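Wrist camera remount and spoon sorting

27 November 2025

The Fikudetti cell at the Husville shop has been running long enough that most of my time now goes into small fixes. This round was the wrist camera bracket. The old one was printed with the layers running the wrong way, and it crept under the clamp screw until the fingers had drifted toward the corner of the view. I reprinted it on its side, added a rib, and moved the cable exit to the back so the loop no longer tugs on the connector when the wrist rolls.

I checked the mount with the arm parked and the wrist pointed out into the room. The fingers should come in from the bottom center, and the exposure should survive the windows. The first part is fine. Auto exposure still lets the fingers go nearly black against daylight, so I have locked it for runs over the table and left it alone otherwise.

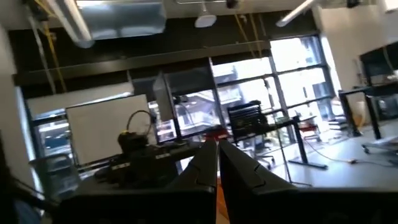

Filed under: Grippers

The task is still cutlery into plastic bins. Spoons are an annoying part to start with. The handle is thin, the bowl is heavy, and a grasp even slightly off the handle's centerline lets the whole thing rotate as soon as it leaves the table. My fingers come to a narrow point, good for getting under a handle lying flat and bad for resisting that rotation.

I tried two changes. Closing speed came down, and the current limit on the gripper servo went up to 599 mA in the config. I also stopped commanding the fingers to a fixed width. They now close until the current rises, hold, then lift.
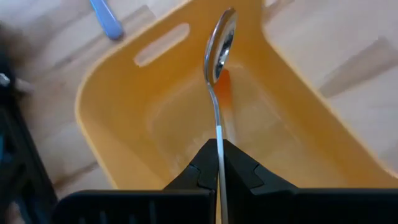
The other half of the problem is perception. Polished steel picks up whatever is near it, and over a bright bin the bowl and its reflection in the plastic can end up in one blob. Color thresholding was never going to work on that. I have 1134 labeled frames from August and am adding more as I go, mostly with colored handles mixed in with bare steel, so the model has to learn both.

Known problems:

Cable drag on the right arm when it reaches far left.
The bins slide if a finger touches the rim. Double-sided tape is next.
Loop time jumps to 22 ms when all the cameras are streaming. Pui-shan Chow suspects the USB hub, and I have a Wanigasekara powered hub on order. 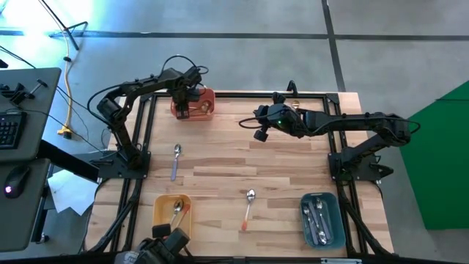 Shih-chieh Peng: Check the hub before you buy anything else. I had the same jump and it went away when I put each camera on its own controller. On the rotation, try a strip of thin silicone on the finger faces. It costs you a little reach under the handle, but you can probably drop the current limit again, and the servos will run cooler.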